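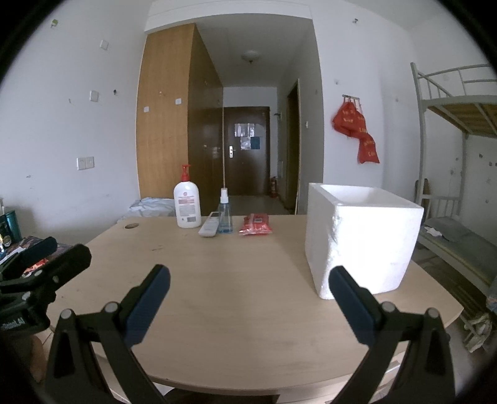 Wednesday was my visit to Cenard, and I went in with a budget question and came out with a better one! Khoa Hoàng showed me how they record by hand - two grippers, a table, everyday stuff like a pump bottle, a remote and a spray bottle - and let me have a go (my wrists were tired after 7 minutes, so plan for breaks).

Then we got to money. Spare finger pads are $338 a set, and Marlies Hauser says to order them along with the grippers, as her second order took ages. A full pair with mounts came to $769 on the Ivex quote, shipping not included. I'd penciled in one pair for us. Now I'm thinking two, and putting off the arm until spring.

Still need to ask Vinh Cù about storage - 100 recordings fill a drive faster than I'd guessed. He's back from lunch at 1, so I'll call then.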